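Brusby Household Sorting Survey: README

Contents
What this is
Files
How the answers were collected
Item names
Known problems
Changes
Contact

What this is

Answers from a survey of households in Brusby about how they sort their trash and recycling at home. The survey asked which bin people would use for a set of common items, how sure they were, and what they would do if the item had two materials in it. The work was done under the Basura project. There are 114 items in the item list and over 2000 answered forms.

The data is meant for people who write sorting guides, teach recycling classes, or want to compare one town's habits with another's. It does not say what ended up in anyone's bin. It only says what people told us they would do.

Files

answers.csv: one row per form per item. Columns are form_id, item_id, bin, sure, and note.
items.csv: the item list, with the name printed on the form and the bin the town guide gives.
streets.csv: which collection route each form came from. House numbers were removed.
codes.txt: the meaning of each bin code and each value in the sure column.

All files are UTF-8 with commas as separators. Empty cells mean the question was left blank. A dash means the person wrote something we could not read.

How the answers were collected

Paper forms went out with the January collection calendar. Trukport, the hauler for the east routes, carried the return boxes. On the west side people dropped forms at the library desk. Etenesh Berhe and Roy Dobson typed in the forms. Each form was typed twice and the two versions compared. Where they did not match, the paper was pulled and read again.

A form was kept if at least half of the items were answered. Forms with the same bin marked for every item were also kept, but they carry the word "flat" in the note column so you can drop them.

Item names

Names on the form were kept short. We used the words people use at home, so "milk jug" and not "HDPE bottle." Small paper boxes and clear plastic trays are separate items, and many people asked about the two together. The town guide treats them as two pieces and sends them to different bins.

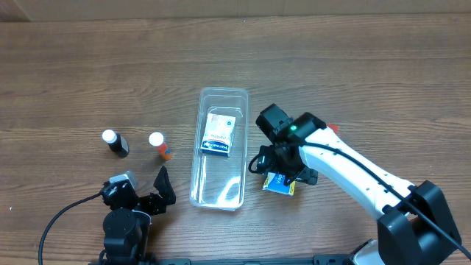

Small printed box in a clear plastic tray.

When a person marked two bins for one item, both codes are in the bin column with a slash between them. The order is the order on the form and has no other meaning. Do not read the first one as the preferred choice.

Item 23 was printed as "lid" with no other words. Some people took it to mean a jar lid and others a coffee cup lid. We left the answers in, but we do not use them in our own tables.

Known problems

The west routes are thin. Holub Street and the blocks behind it sent back very few forms, and any figure for that route by itself will be shaky.

The sure column was added after the first batch went to the printer. Forms from that batch have it blank.

Renters in buildings with shared bins often wrote "don't know" next to glass. This is coded as DK and should be kept apart from blank.

The town guide changed its rule on pizza boxes while forms were still coming in. items.csv has the old rule. The new one is in codes.txt at the bottom.

Changes

Version 2: fixed swapped codes for yard waste and food scraps on the east routes. Added streets.csv. Took out test rows left in by mistake.

Contact

Questions about the files go to Jagadeesh Suvarna. Silvia Kollár has the paper forms and can check a single answer if you send her the form_id and item_id.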